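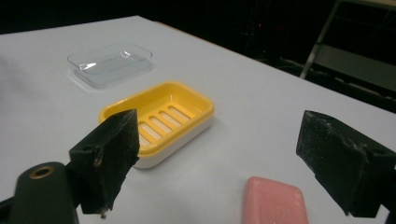
Notes for the soap dish talk, 25 September 2021

Start with the problem. A bar of soap that sits in water goes soft underneath, and guests throw it out. At the Ruawai guesthouse we were buying 3,000 bars a year for 21 rooms. (Pause here, let them do the math.)

Then the two dishes. The yellow one has a slotted tray that sits in a white base. Water goes through the slots and collects below. The clear one is a plain rectangular dish with rounded corners. Say that both are easy to find and neither costs much.

Handling. People drop soap when they pick it up by the ends. Grip it by the long sides and lift straight up. Ask for someone from the front row to try it.
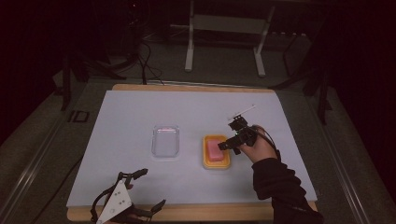
Putting the bar back matters too. It should lie lengthwise in the dish, with a gap at the sides so air can get in. If the bar is too wide for the tray, cut it before first use - a kitchen knife will do.

Cleaning next. Lift the tray out, tip the base, rinse both. Our staff did this once a week up to June, then every second day. Don't read out the full schedule, it's on the handout.

Mention that a light-colored bar shows dirt less than a white one. Keep this short.

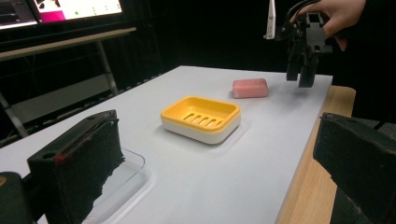

Hemi Tipoki asked at the last talk whether a slotted tray is worth it if the base never gets emptied. My answer is no. A full base keeps the bar wet, and a plain dish wiped daily does better.

Leave ten minutes for questions. 50 handouts are in the box by the door.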